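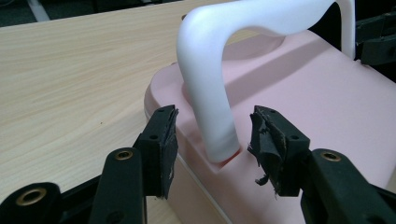
Entrada en vigor de la nueva recogida de plásticos rígidos no envase

Boletín de la Mancomunidad de Govora. Servicio de Residuos y Puntos Limpios. 8/11/22

El Servicio de Residuos de la Mancomunidad de Govora comunica a los hogares, comercios y centros educativos de su ámbito que los plásticos rígidos de uso doméstico que no tienen la consideración de envase dispondrán en lo sucesivo de una corriente propia de recogida en los puntos limpios. Hasta la fecha, estos materiales se depositaban en el contenedor de voluminosos o, con mayor frecuencia, llegaban por error al contenedor amarillo, donde la planta de clasificación los apartaba como impropios.

La medida forma parte del programa Plimuvia, aprobado en septiembre por la Asamblea de la Mancomunidad, y se aplicará en los dos puntos limpios fijos, el de Govora y el de Girness, así como en la unidad móvil que recorre los núcleos de menor población. El tratamiento posterior del material corresponde a la empresa Jenkins, adjudicataria del contrato de valorización.

Qué se entiende por plástico rígido no envase

La normativa de envases contempla los productos destinados a contener, proteger, manipular, distribuir o presentar mercancías. Una botella de detergente es un envase. El barreño en el que se aclara la ropa no lo es, aunque ambos puedan estar fabricados con la misma resina. La diferencia tiene consecuencias prácticas: el contenedor amarillo se financia con las aportaciones de los envasadores y admite únicamente los residuos por los que estos han contribuido, además de los que autorice expresamente cada entidad local.

Quedan incluidos en la nueva corriente los siguientes residuos:

Cubos, barreños, palanganas y cestos de plástico.
Juguetes de plástico sin pilas, cables ni circuitos.
Cajas de almacenaje, cajoneras y organizadores.
Fiambreras, jarras, escurridores y otros utensilios de cocina reutilizables.
Macetas y jardineras de uso ornamental, vacías de tierra.
Sillas y mesas de jardín de plástico, sin cojines ni tapizados.
Perchas de plástico, una vez retirado el gancho metálico cuando sea posible.
Bañeras infantiles, orinales y taburetes de baño.

No se admitirán en esta corriente las tuberías y perfiles de obra, las mangueras, las lonas, los neumáticos, las piscinas hinchables, los artículos de silicona ni los productos que hayan contenido pinturas, disolventes, fitosanitarios o aceites de motor. Estos últimos deben entregarse en la zona de residuos peligrosos, donde el personal indicará el depósito adecuado.

Los juguetes con luz, sonido o movimiento eléctrico se consideran aparatos eléctricos y electrónicos. Si la pila puede extraerse con facilidad, se ruega hacerlo antes de acudir al punto limpio y depositarla en el recipiente específico. El aparato se entregará entero, sin desmontar.

Condiciones de entrega

Los objetos deberán presentarse vacíos y razonablemente limpios. No es necesario lavarlos con detergente; basta con retirar los restos de comida, tierra o arena. Los asas, bisagras o tornillos metálicos de pequeño tamaño no impiden la admisión, puesto que la planta dispone de separación magnética. En cambio, las piezas de gran peso metálico, como los armazones de algunas tumbonas, habrán de separarse o entregarse como chatarra.

No deben utilizarse bolsas cerradas. El personal necesita comprobar el contenido antes del depósito y, cuando el material llega embolsado, la comprobación retrasa la atención al resto de usuarios. Se recomienda el transporte en cajas o a granel.

Cada hogar podrá entregar hasta 50 kilogramos de plástico rígido por visita. Los comercios y centros educativos podrán acogerse al mismo límite sin coste; para cantidades superiores deberán solicitar autorización previa en las oficinas del Servicio, indicando la procedencia del material y el vehículo en que se realizará el transporte. Las actividades industriales quedan fuera del ámbito de este programa y continuarán gestionando sus residuos a través de gestor autorizado.

Para acceder al punto limpio se exigirá, como en el resto de las corrientes, la tarjeta de usuario o un recibo vigente de la tasa de residuos. Las personas que residan en régimen de alquiler y no figuren como titulares del recibo podrán acreditar su condición mediante el volante de empadronamiento.

Reutilización antes que reciclaje

El programa Plimuvia reserva en ambas instalaciones un espacio para los objetos que se encuentren en condiciones de uso. El usuario que entregue un artículo completo y sin roturas podrá indicarlo al personal, que valorará su incorporación a las estanterías de reutilización. Cualquier vecino con tarjeta podrá retirar de ellas hasta tres artículos por visita, de forma gratuita y previa anotación en el registro.

No se incorporarán a dicho espacio los cascos, las sillas de automóvil para niños ni otros elementos de seguridad cuya integridad no pueda verificarse a simple vista. Tampoco los juguetes destinados a menores de tres años cuando presenten piezas sueltas o hayan perdido el marcado de conformidad. Los artículos que permanezcan en las estanterías durante 20 días sin ser retirados pasarán a la corriente de reciclaje.

La Mancomunidad no garantiza el estado de los objetos puestos a disposición de los usuarios ni admite reservas. Queda prohibida su retirada con fines de reventa. El incumplimiento de esta condición podrá suponer la suspensión temporal del acceso al espacio de reutilización, sin perjuicio del derecho a seguir depositando residuos.

Recorrido del material

Una vez depositado, el plástico se compacta en la propia instalación y se traslada a la planta de Jenkins, donde se somete a una primera separación manual y, posteriormente, a una clasificación óptica por tipo de polímero. Las fracciones mayoritarias en los artículos del hogar son el polipropileno y el polietileno de alta densidad. Ambas se trituran, se lavan y se transforman en granza para la fabricación de nuevos productos que no estén en contacto con alimentos.

El poliestireno y el ABS, frecuentes en juguetes y pequeños muebles, se acopian por separado hasta completar un volumen que haga viable su envío. Los materiales compuestos, los plásticos muy degradados por el sol y las piezas cuyo polímero no pueda identificarse se destinarán a valorización energética o, en último término, a vertedero controlado. El contrato obliga a la adjudicataria a informar cada trimestre del destino de las distintas fracciones. Dichos informes podrán consultarse en el tablón electrónico de la Mancomunidad.

El color no condiciona la admisión de los objetos. Los plásticos claros tienen una salida comercial más amplia, pero los oscuros también se aceptan, y el usuario no tiene que separarlos por tonos.

Calendario de la unidad móvil

La unidad móvil incorporará un compartimento para plásticos rígidos en todas sus rutas. Por razones de espacio, no podrá recibir mobiliario de jardín ni objetos cuya dimensión mayor supere el metro de longitud. Quienes necesiten desprenderse de estos artículos y no dispongan de vehículo podrán solicitar la recogida domiciliaria de voluminosos por los cauces habituales, haciendo constar que se trata de plástico.

En las paradas de la ruta norte, el horario de atención finalizará a las 16 horas. La ruta sur conserva su horario actual. Las paradas de ambas rutas se mantienen en los emplazamientos señalizados, con la salvedad de la correspondiente al mercado de Girness, que se traslada al aparcamiento posterior mientras duren las obras de la plaza.

Centros educativos

Los centros que lo deseen podrán solicitar la cesión temporal de un contenedor para organizar campañas de recogida de juguetes y material escolar de plástico. La cesión tendrá una duración máxima de dos semanas e incluirá la retirada del contenido. El centro deberá designar una persona responsable y situar el contenedor en un lugar que pueda cerrarse fuera del horario lectivo.

Las solicitudes se atenderán por orden de entrada. El Servicio facilitará carteles con la relación de materiales admitidos y, si el centro lo pide, una sesión informativa para el alumnado de primaria. Se advierte de que las mochilas, los estuches de tela y los rotuladores no forman parte de esta corriente.

Tasas y régimen sancionador

La nueva recogida no modifica la tasa de residuos de los hogares. El abandono de enseres junto a los contenedores de la vía pública continúa tipificado como infracción en la ordenanza vigente, con multas que pueden alcanzar los 2000 euros en los supuestos de mayor gravedad o reiteración. La obligación de entrega en el punto limpio alcanza también a los objetos de plástico de tamaño reducido cuando se depositen en cantidad.

Consultas

Las dudas sobre la admisión de un objeto concreto pueden plantearse al personal de las instalaciones o en las oficinas del Servicio de Residuos, en horario de atención al público. La relación completa de materiales admitidos estará expuesta a la entrada de los puntos limpios de Govora y Girness, y se entregará copia impresa a quien la solicite.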